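Force threshold vs. slip detection for soft stuff

ruvent_dan
Running the Vevthorpe grasp stack at 30 Hz and my close command keeps stopping early on fabric. Stiff parts are fine. Anyone tuned this?

pkazemi
Had the same thing Tuesday. I dropped the stop threshold to 200 and let the planner regrasp, way better!
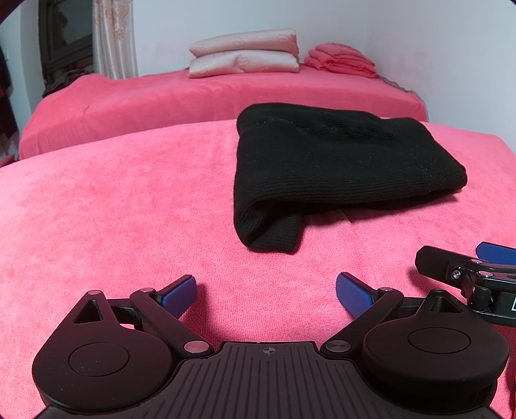

pkazemi
Regrasp logic is the part I'd fix first, before you touch any gains. Mine picks the thickest edge in the depth map and goes for that. With the black beanie on the pink-red towel it wants the cuff every time, and that's fine by me (the color split makes segmentation super easy too).

cillatano
Disagree on 200. That's you hiding a bad filter. I log 600 samples per close and the contact spike is plain as day once you smooth it.

ruvent_dan
Smooth over how many?

cillatano
14. More than that and you lag.

pkazemi
Ok but lag hardly matters on a hat lol. I'll try 14 tonight and post the plots.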